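Zustbridge open day: bin picking demo, README

What this folder is

Recordings and notes from the bin picking demonstration at the Zustbridge open day in July. The project is called Zinden, after nothing in particular. Visitors asked whether they could have the data, we said yes before thinking about it, and this file is the consequence.

The folder holds 198 pick attempts, one recording each, plus a log in plain text. The demo ran in 4 sessions over the day, and the recordings are filed by session. Session 3 is the long one. It had the school groups in it, and school groups do not get bored of watching a robot drop things.

Set-up

One KUKA arm with a metal gripper, working over a grey bin with a second grey bin behind it. Both sit on a wooden tabletop and are held down with clamps. The clamps were Godelieve De Haan's idea, after a rehearsal in which the bin went for a walk. The contents were ordinary household things and toys, changed between sessions by whoever was standing nearest and had been told where to stand. Attempts were started by hand from the desk, with the fence closed.
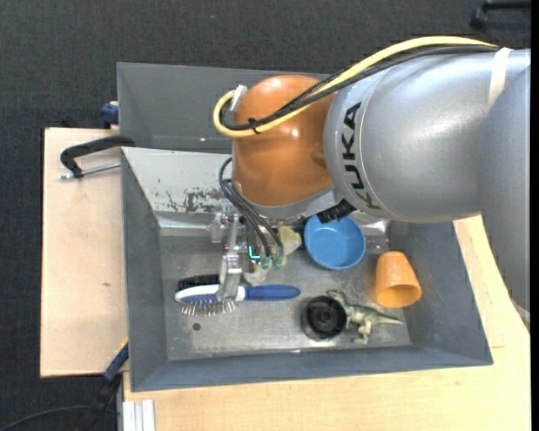

How does the robot decide what to pick up first?

It scores every grasp it can find in the camera view and takes the one with the highest score, with no opinion on whether the object is interesting.

A fair number of visitors found this disappointing. Several had assumed it was saving the difficult things for last, as a person would with a plate of sprouts. If a run looks clever in the recordings, please check the scores in the log before writing to us.

Log format

Each line gives the session, attempt number, start time, object name, grasp score and result. Results are "held", "dropped", "missed" or "stopped". "Stopped" means somebody pressed the button, usually Wissam Twal, occasionally with good reason.

Object names were typed live and were not tidied afterwards. The same bowl may appear as "bowl", "dish" and, in the last session, "bowl again".

Known problems

The clocks on the robot and the Kamath logging box disagree by 6 seconds. The log uses the Kamath clock. Add 6 to get robot time.

More than 60 attempts have no grasp score. The Lusten script that writes it fell over during lunch and we noticed after lunch.

Use

Do what you like with it, and say where it came from. Corrections to Wissam, complaints to Godelieve, who has a folder for them.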